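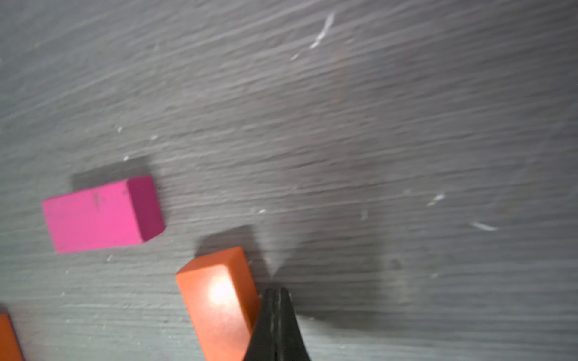
3. Setting up the Komo audio guide for the Ferrand old town walk

Collect the handset and earpiece from the desk at the Govilov Gate. Check that the label on the back reads "Old Town". Handsets marked "Harbour" hold a different tour.

1. Hold the side button until the screen lights up.
2. Choose your language with the arrow keys and press OK.
3. Plug in the earpiece and set the volume before you leave the desk.
4. Walk to the town plan beside the gate. Key in 10 and press OK to hear the introduction.
5. At each stop, key in the number on the wall plate. The cathedral cloister is stop 41.

Note: Stops may be visited in any order. The walk through Nullville Street to the upper square has 300 steps, with benches at the halfway landing. To avoid them, turn left after the fountain and follow the ramp. 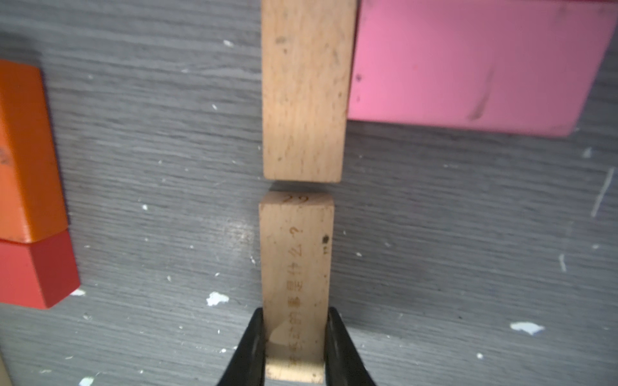
Wooden blocks on a grey surface, one with engraved Chinese characters.

3.1 If the commentary does not start

1. Press C to clear the screen and key in the number again.
2. Move at least 100 metres from the bell tower if you hear a steady hum.
3. If the screen stays blank, return to the desk for another handset.

Caution: Do not use the earpiece while crossing the tram lines in the lower square.

Caution: Keep the handset dry. In rain, use the pouch supplied.

Return handsets before the gate closes. From November the desk shuts one hour earlier.

Text and route: Urs Plattner. Revised Wednesday, July 16, 2025.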